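Ticket 1059: Specks all over the white table, blocks picking up grit
Site: Bernness workshop, Dokport
Product: Stundby tabletop, matte white
Status: Open, waiting on Abernathy finish team

Original report

Hi all! First off, we love this table. The matte top is so easy on the eyes, and colored blocks stand out on it beautifully. The trouble is small dark specks. They keep turning up on the surface, mostly where the blocks sit, center and to the right. I wiped the whole top down at 9 in the morning and they were back after lunch.

What I've tried so far:
Dry microfiber cloth, which moves them around more than it lifts them.
Damp cloth with a drop of dish soap. Much better! Most came up, a few stayed put.
Plain white eraser on the ones that stayed. It took off 2 and left a slightly shiny patch, so I stopped there.
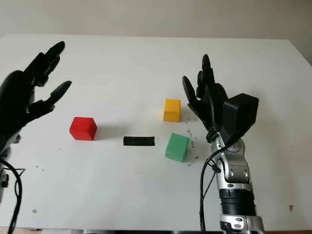

I'd love to know if the ones that won't budge are in the finish or only stuck to it. The blocks get slid around a lot (red one included, it's everyone's favorite), so I wouldn't be surprised if we're grinding dust into the top ourselves.

Reply from support

Thanks for such a thorough write-up, this helps a ton! Skip the eraser from now on, it polishes matte coatings. Please lay a damp cloth over one stubborn speck for 20 minutes, then wipe in one direction. Also run a strip of clear tape over the underside of each block and tell us what comes off.

Update from reporter

Tape test done, and wow, the blocks were filthy! Gray fuzz and tiny black crumbs on every strip. The damp cloth trick cleared all but one of the stubborn specks. Next I'm going over the grip pads with the same tape. 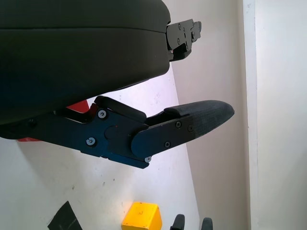
Attachment 2: fingertip pad and mounting plate, close-up

Will wash the blocks tonight, leave the table alone until noon and post a fresh speck check after that. So close to a clean top again!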